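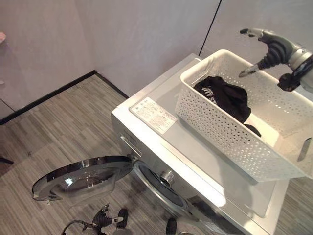 Jalen Quintanilla wrote in to say that dark clothes should always go through inside out, and that spin speed matters more than temperature. I agree on the first point. On the second I have only my own habit – black cotton goes in cold, 800 rpm, half the usual detergent.

The door stays open between loads so the gasket can dry. I wipe the lower fold with an old towel on Saturdays and pull the detergent drawer once a month. The basket sits on top of the machine, to the right, clear of the door swing. Printed shirts get hung, never tumbled.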